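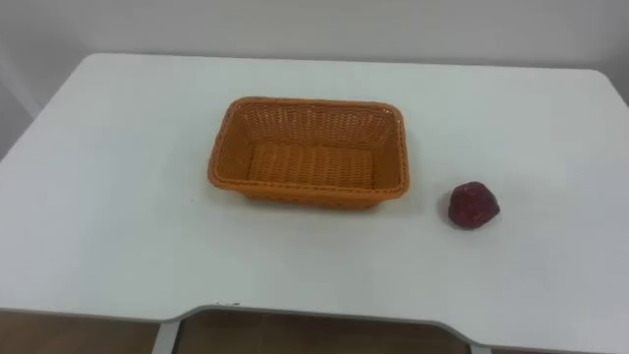

According to the requester, the Arctic sovereignty coverage index has dropped by half for no editorial reason, and the foreign affairs desk at Garico can't publish its briefing on press attitudes until the figures are explained.

Ticket status: Closed
Product: Zuvitz press archive
Component: Azar query module
Priority: High
Reporting period affected: June 2021

Problem as reported
The saved query "Arctic + foreign ministry" returned 298 articles for the period. The requester expected a result near the previous period, when the same papers carried up to 2,000. No change to the source list was made on the client side. The drop shows in the English-language papers only. Norwegian and Danish titles look normal.

Log

Entry: support
Reran the saved query under the client's account. Same result, 298. Reran with the country filter removed. Same result. Cleared the query cache and reran. No change.

Entry: support
Checked source ingestion. All 27 titles on the client's list delivered files for the full period. No gaps in the delivery log. Wire copy and staff copy both present in the raw store. The articles are in the archive, so this is a retrieval fault.

Entry: requester
We opened several known articles by headline and they come up. One is an opinion piece on the Northwest Passage that names the foreign ministry in its first paragraph. It still isn't in the query result. Please don't just rebuild the index, we did that in October and lost our analyst tags.

Entry: support
Noted, no rebuild will be run. Compared the index record of the opinion piece with an older article from the same paper. The section field now reads "World/Politics". It used to read "World". The saved query matches the section field exactly, so anything under the new label is skipped.

Entry: support
Asked Vovum, the feed supplier, whether the label was changed at their end. They confirmed that section names for English-language titles were merged in the current feed version. The change was listed in their release notes but did not reach our mapping table.

Entry: support
Added the merged label to the mapping table on the test server. Query now returns articles from both labels. Found 2 titles where editorials are labelled "Comment" with no parent section. These are still missed. Added a separate rule for them.

Entry: requester
Test results look right to us. Tone scores for the recovered editorials are blank, though. Is that expected?

Entry: support
Yes. Tone scoring runs on tagged sections only and was never applied to the skipped articles. Scoring has been queued for the affected period. Analyst tags are not touched by this job.

Entry: support
Mapping moved to production. Scoring job finished without errors. Spot check of the tone scores against the analyst tags shows no mismatches.

Entry: requester
Confirmed at our end. The briefing charts have been redrawn. OK to close.

Resolution
Section mapping updated for merged feed labels. Exact match on the section field replaced with prefix match in the client's saved queries. Clients with their own saved queries on "World" should edit them to use the prefix option under Query Settings, Field Matching.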